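5.2 Open day at Balldale

We showed the simulated kitchen counter to 200 visitors at the Balldale open day, and what a crowd it was! People called out an object and the arm tried to reach it through the clutter.
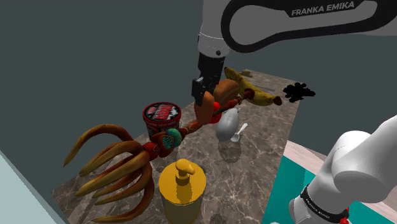 Figure 4. Simulated Franka Emika arm above a cluttered marble countertop.

Children asked for the banana again and again. We logged 62 requests over two sessions, and the wording was far more varied (and more fun) than anything in our own prompt list.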